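Home | Ask | Browse Topics | Unanswered | Log In

How do you store scrunchies so they stay findable?

Posted by Kaczorowski, 8/25/20

I own more hair ties than I have hair. They used to live in a drawer, where they bred. Last night I dumped the keepers into a shallow red tray on the bed, and now the tray has become the system, mostly because I'm tired.
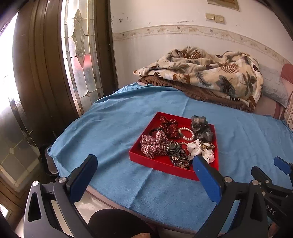
My trouble is that the fabric ones puff up and bury everything small. My pearl bracelet goes under and I find it again in a month. Do I buy dividers, or a second tray? Budget is 14 dollars and very little pride.

2 answers

Clémence Millet
Take the jewelry out. Scrunchies are soft and don't care what sits on them, but a beaded clip will snag on anything sheer or lacy. I hang mine on a paper towel holder - the upright kind - and keep clips and bracelets in the low tray where I can see them. Dark ones at the bottom of the post, patterned ones on top. If you haven't worn it since last August, it goes. 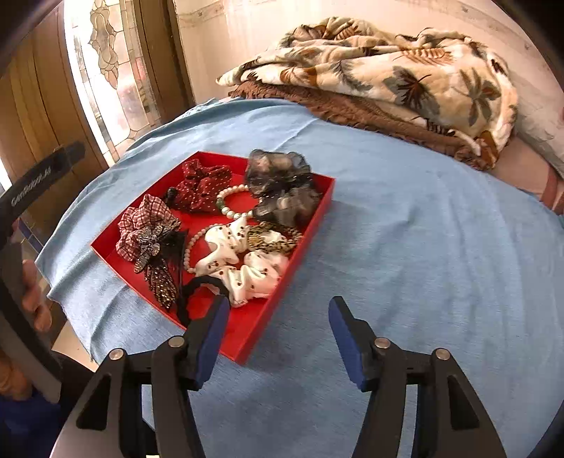

Scrunchies, clip and pearls sharing one tray.

Rala60
just get a bigger tray

Comments

Gremex: I bought the paper towel holder. I now have a paper towel holder full of scrunchies and no place for the paper towels.

Cindcombe: Seconding the post idea. Mine holds 47 before it leans.

Kaczorowski: Pearls are in a saucer now. The leopard print one stays in the tray because I like it there.

Rala60: bigger tray would have fixed this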